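7 October 2021

The old harbour quarter of Weltport has something new to show its visitors, and it is very old indeed. After two summers of patient digging behind the former customs house, the town museum has opened a small permanent display on the people who lived along the Preda long before there was a Weltport to speak of — fishermen and salt-makers, for the most part, who seem to have moved up and down the river with the seasons and traded as far inland as Drata.

The dig brought up 1368 pieces in all, and 316 of them are now on show, among them bone hooks, loom weights and a rather lovely clay lamp that was found in two halves on different days. The oldest layer is thought to go back about 4000 years, well before the first stone quay, and the museum hopes to have a date for the burnt post beneath it by December.

Entry is free for anyone living in Weltport or Flanport, and the upstairs room, which seats 80, can once again be booked for talks and school visits. The riverside path is open right through to the old ferry steps, so do leave time for a wander afterwards. 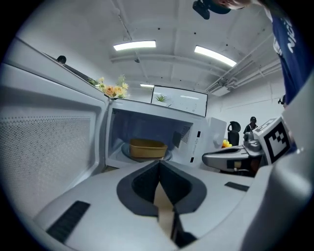 A white microwave with its door open and a tan container on the turntable.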